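Brollgate Tabletop Games Collection
Interim Progress Report to the Funder
Reporting date: Jul 15, 2026

Summary

The grant supports the cataloging, repair and public lending of the Crăciun bequest, a private collection of board, dice and card games left to the Brollgate branch library. The bequest contains 350 titles. At the close of this reporting period 139 are fully cataloged and eligible for loan. Cataloging is behind the rate set out in the work plan. Repair and storage are on schedule. No change to the total award is requested.

Cataloging

Records are entered in Flena, the system already used by the branch for books and audio. Flena has no native record type for games, and the first part of the period was spent adapting the kit template that had been written for science loan boxes. The adapted template carries fields for player range, playing time, language of the rules, and a component list.

The component list accounts for most of the delay. For a book, the cataloger confirms the edition and moves on. For a game, every piece must be identified, compared with the printed contents list and recorded in a form that desk staff can check on return. Older titles often have no contents list, and the rules have to be read in full to establish what a complete set is. Dice are entered by size and color. Boards are entered by material, shape and whether they fold.

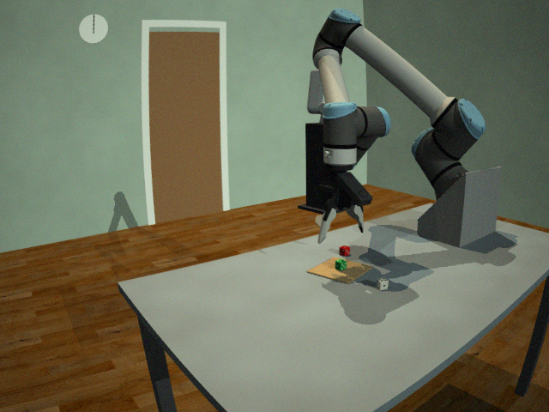 Figure 1. Dice and a square wooden board on the long table.

Titles with rules in a language other than English are held in a separate queue. A short English summary is being prepared for each one and will be stored in the box with the original rules. The summaries are not translations and will be labeled accordingly.

Repair and replacement

Box corners are the most common fault, followed by split trays and perished rubber bands. Corners are reinforced from the inside with acid-free board and wheat starch paste so that the printed surface is left alone. Bands have been removed from all boxes, including those not yet cataloged, and replaced with cotton tape.

Missing components fall into two classes. Generic parts, such as plain cubes and standard dice, are replaced from stock and the substitution is noted in the record. Printed or molded parts specific to one title are not reproduced at this stage. Eight titles have been set aside as unplayable without such parts and are retained for reference use only. 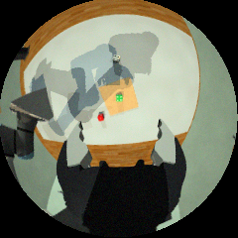 Storage and room use

Shelving has been installed in the rear workroom. Boxes are stored flat, heaviest at the bottom, with no more than two in a stack. The original plan called for upright storage, which saves space but allows loose parts to migrate under the trays. The change uses more shelf length than budgeted and has been absorbed by moving bound periodicals to the Skosness store.

Humidity in the workroom is logged daily. Readings stayed within the agreed band except during the heating changeover, when they fell below it for a short time. Some lids showed slight warping in that interval and have since been weighted.

The layout of tables for public sessions has not been settled. Long rectangular tables suit card games and side-by-side play; round tables are better for games in which all players need to reach a central board. The draft layout uses both.

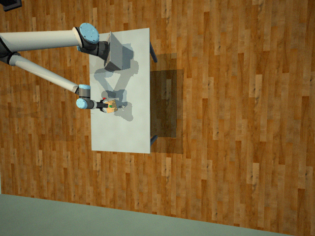

Lending trial

A closed trial was run with registered borrowers from the Skosness reading groups. Loans were made on the standard book period. Borrowers reported that this was too short for longer games, and a longer period will be set before general release. Most returns were complete. Where a part was missing, the check at the desk found it before the box was shelved, and in most cases the part was later brought in.

The desk check takes longer than expected for titles with many small pieces. Weighing the closed box against a recorded reference weight is being tested as a first screen. It detects a missing board or rule book reliably and is less dependable for single cubes or cards.
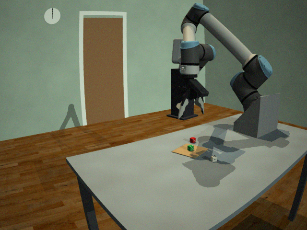

Risks and variances

The main risk is the cataloging rate. If it does not improve, part of the bequest will remain unprocessed when the grant ends in December. Two measures are in place: titles with complete contents lists are now taken first, and duplicate copies share a single component record. The supplies line is slightly underspent and the staffing line is on budget. We ask permission to move the unspent supplies balance to cataloging hours.

Work for the next period

Finish the English summaries for the language queue.
Set the loan period and replacement charges and publish both at the desk.
Complete the box weight test and decide whether to adopt it.
Open the cataloged titles to general borrowing at Brollgate, with Skosness to follow by reservation only.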